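Meet the Stustier, a Robot Hand for Rent

The Stustier kit has a hand with 2 fingers. You have ten, so you're already winning. A company called Travside rents it to schools for 3 weeks at a time.
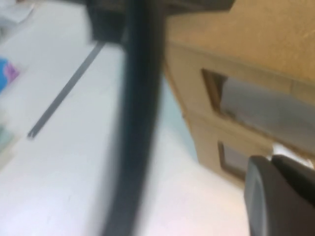

A gripper finger near a cardboard box. Hold still, please!

Cardboard is good for robot practice. It's cheap, and it never complains.

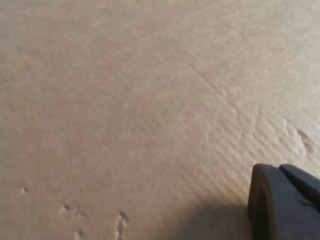 It does get dents, though. So do robots, and they cost more.

Drawers are harder. A hand has to find the handle, grab it and pull straight.
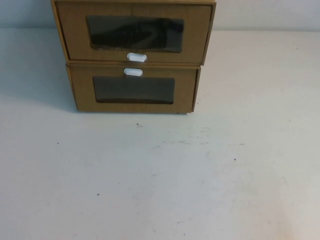 You learned that as a toddler, probably by emptying out all the socks.

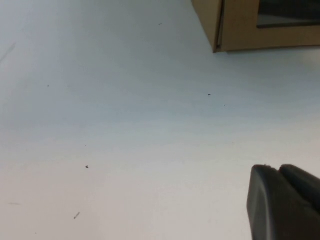 Two fingers, no thumb, holding nothing.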